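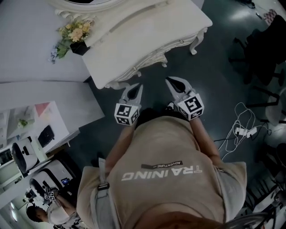

The Stirkberg paired gripper kit is a way of recording manipulation demonstrations without a robot arm in the loop. We bought it to repeat a result from Mojtaba Babaei's group at Brarus, who reported that a policy trained on hand-held recordings alone could open drawers it had not met before. The operator wears a shoulder strap and holds one gripper in each hand, and every gripper has a white cube at its base printed with black-and-white marker patterns. The cubes carry the whole tracking method, so most of this review is about them. The dressing table with the carved edges gave us more to write about than any other piece of furniture, and it comes up several times below.

**What we were testing**

The Brarus claim has two parts. The first is that the marker cubes give a hand position good enough to train on. The second is that 200 demonstrations of a task are enough if they are spread over different furniture. We recorded 3,433 episodes in all, which includes the spoiled ones, and trained on subsets of different sizes.

**Tracking**

With one face of the cube square to a camera, the position is steady and I have no complaints. When the hand turns so that the cube is seen along an edge, the estimate can jump between two readings. Stirkberg's software smooths this out by default. I would turn the smoothing off while you are checking your data, as it hid a bad mounting on our left gripper for a good part of October. Temitope Ogbonna found it by plotting the raw positions against the smoothed ones.

Low drawers are harder than high ones. To reach them the operator bends, the arms go down and forward, and the head camera gets a good look at the backs of the hands and not much of the jaws. The gripper cameras have to make up for that, and mostly they do.

Glossy floors gave us less bother than I expected. Mirrors gave us more. A marker seen in a mirror comes out reversed and the software normally throws it away, but a reflected room still gets into the training pictures. We ran the dressing table task with the mirror covered and uncovered. The policy trained on covered recordings did badly when it was tested uncovered. The other way round was fine. If you only have time for one, leave the mirror as it is.

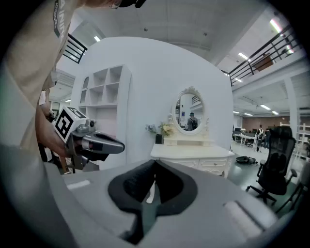 Kumaresan Suvarna thinks the difference would shrink with a wider range of backgrounds, and he may be right. We haven't run it.

**Handling**

The jaws close smoothly and the fingertip pads hold small drawer pulls well. They are worse on flat recessed edges, where you need to get a tip behind the lip and pull at an angle. People new to the kit tend to twist their wrists to do this, and that is exactly the movement that turns the cube edge-on. Babak Safavi wrote a one-page note for new operators which says to move the feet first and the wrists last. Discard rates fell after people had read it, though they were also getting more practice by then, so I wouldn't lean on that too heavily.

The grip is comfortable for an hour. After that my thumbs ached. Pádraig McGrath has bigger hands and had the same trouble sooner. The strap adjusts easily and stays put.

**Did the result hold up?**

Partly. On drawers with a proper handle, 200 varied demonstrations did nearly as well as our largest set, so that half of the claim stands. On recessed drawers the small set was clearly worse, and adding more recordings kept helping for as long as we had any to add. The Brarus write-up doesn't separate the two kinds. I asked, and Babaei's reply was that their furniture nearly all had handles.

**Other things**

- The manual is thin on calibration. Do it again after any knock, even a light one.
- Spare cubes are sold only in pairs.
- The export tool writes the Hollholm format without trouble. Guillot format needs a script, which we have put with our data.
- Charging is slow – plan for it overnight.

I'd buy the kit again for handle and lid tasks. For anything that needs a lot of wrist turning, I would try to borrow a set before paying for one.

Last updated 2025-04-02, after the second firmware release. The edge-on jump is still there.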